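Lamley Community Help > Household > Laundry and Mending

Printed t-shirts: is there a way to wash them that doesn't end in crumbs?

Posted September 14, 2019 by damp_towel

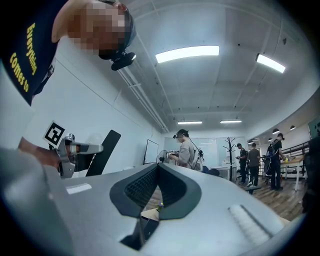
Yellow print on navy, and other worries

I own more t-shirts with words on them than a grown adult should, and I would like the words to stay put. The one I fret over most is navy with yellow lettering across the chest, "Everything comes to" and so on. My older shirts have already gone the other way. One of them used to advertise a chili cook-off and now advertises something in what might be Welsh.

My routine is not sophisticated. Everything goes in together, warm, with a scoop of Dramlow powder, then into the dryer until I remember it. The washer is an old front-loader, a Stöckli, with a cycle counter on the panel that currently reads 3,872, so it has earned the right to be a bit rough with people. It has a setting called "Delicate" that takes longer than a flight to Vancouver and a setting called "Quick" that is merely optimistic.

So far I've been told to soak new shirts in vinegar, to put them in the freezer overnight, and to stop buying shirts. My mother favours the last one. I tried the freezer. The shirt came out cold and smelling of peas.

What I'd like to know:

Does the vinegar soak do anything for a screen print?
Is it the washer or the dryer doing the damage?
Can a cracked print be saved, or is it a rag with a past?

The print shop in Prundton offered to redo one for $89, which is more than I paid for the shirt, the jeans under it and lunch.

inkstained_in_prundton

I ran a small screen printing bench for a good while, mostly team shirts and family reunions, so I have heard every version of this and been blamed for most of them.

Leave the vinegar for your chips. People started soaking shirts to "set" the dye, and modern dye was set long before you met it. It does nothing useful for the print either. Most of the yellow-on-dark shirts you'll come across are done with plastisol ink, which sits on top of the cloth and gets cured with heat. If it was cured properly at the shop it will put up with a lot. If it wasn't, it will start flaking in the first few washes and there is no laundry trick that will make up for it.

Of the two machines, the dryer is the one I'd blame. High heat softens the ink, the shirt gets folded against itself while it tumbles, and the cotton shrinks a bit underneath. The print doesn't shrink with it at the same rate and something has to give. The washer mostly does its harm by rubbing, so keep the shirts away from zippers and anything with hooks.

What I do with my own:

Inside out, always. It's the only step my household has learned, and they resent it.
Cold water, normal cycle, not crammed full.
Any ordinary detergent. Skip the bleach, and go easy on fabric softener.
Hang to dry. If you must use the dryer, low heat and take them out slightly damp.
Iron from the inside or not at all. An iron straight on plastisol makes a colourful mess of both.

As for cracked prints, you can sometimes buy a bit of time by laying parchment paper over the design and pressing briefly with a warm iron, no steam. It softens the ink and closes the finer cracks. It won't bring back letters that have left. Try it on the chili shirt first – it sounds like it has nothing to lose.

And $89 for one shirt sounds steep, but somebody has to burn a screen for it, and that takes the same time whether you want one shirt or 300.

lint_trap_6

Hand wash. End of story.

borrowed_pegs

Agree with most of the long reply, less so with the short one, whose author I suspect has never had teenagers.

I'd add one thing about hanging. Don't leave dark shirts out in full sun all afternoon. I did that with a navy one on the line behind our place in Lamley and the shoulders went the colour of weak tea, with a neat darker bit under each peg. The printing was perfect. It's now the best-preserved slogan on the worst-looking shirt I own. Hang them inside out in the shade, or over a chair in the spare room if you don't mind your guests reading it.

Also check the seal on that old front-loader. Mine was holding a hairpin for months and it had been quietly editing everything I wore.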